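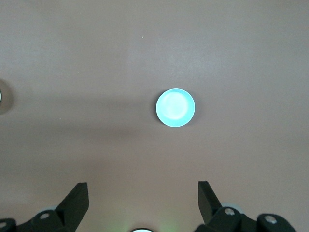
Notebook entry, June. Evaluation of the Grabner gripper kit, trial unit supplied by Cosavard. Entry by Deividas Urbonaitė.

14:10. Second session with the kit. The first was taken up by mounting and by the supplier's calibration routine, which is recorded on the previous page. Purpose of the present session: to establish whether the wrist camera and the fingers can be used together on small flat items without a separate overhead camera.

Test items are the pale cyan discs, laid directly on the table. The fingers are opened wide for the approach, and the camera looks down between them. Both black fingers remain in view at the lower part of the picture. The supplier's guide recommends masking this area in the software. The mask has been left off for the time being, as it would also remove part of the table nearest the fingers.

Detection. The disc stands out well against the brown-mauve surface. The pale highlight on its top face is offset from the centre, and the Ikora software should be set to fit the outer rim. The soft band of shadow across the left of the table is to be kept in mind when thresholds are chosen. Discs only partly in view are to be ignored by the script; this setting is off by default and must be switched on by hand.

Settings for this session: approach in 4 steps, pause of 1000 ms before closing, 3 attempts allowed per disc. The guide gives 1325 ms for the pause. The shorter value was agreed with Grudby, who will be the main users if the kit is bought.

Points for the supplier:
Can the mask be drawn by hand, or only as a rectangle?
Are spare fingers sold in pairs or singly?
Does the service contract cover recalibration after a finger change?

The written guide is clear on mounting but thin on the camera - the section on exposure is half a page and refers to a menu that could not be found in our version. A copy of the relevant page has been placed in the project folder.

To do: repeat with exposure fixed, then with the table lamp moved to the other side. Trial unit to remain on the bench until Cosavard has replied.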